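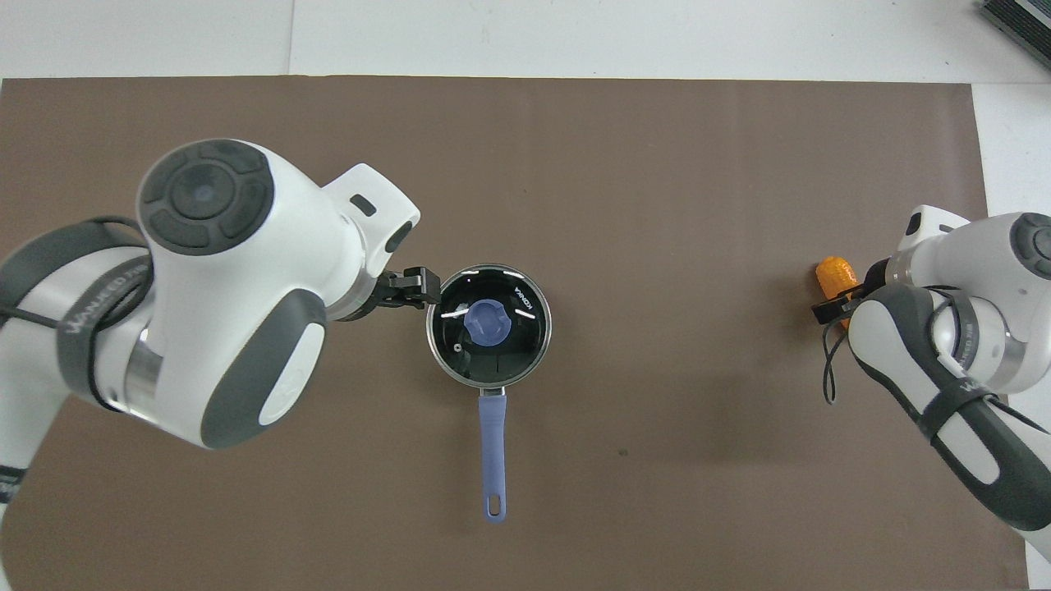
Last updated: Jan 9, 2023

The small saucepan stays in daily use. It is stainless steel outside with a black nonstick interior, marked KONKA on the inner wall, and the long handle is lavender-blue silicone with a hanging hole at the tip. I keep a brown work mat under it on the white table. Storage is a hook 70 cm above the worktop. The larger pans went to Nahom Ambaye in July. The coating gets a soft sponge only, and no metal spoons.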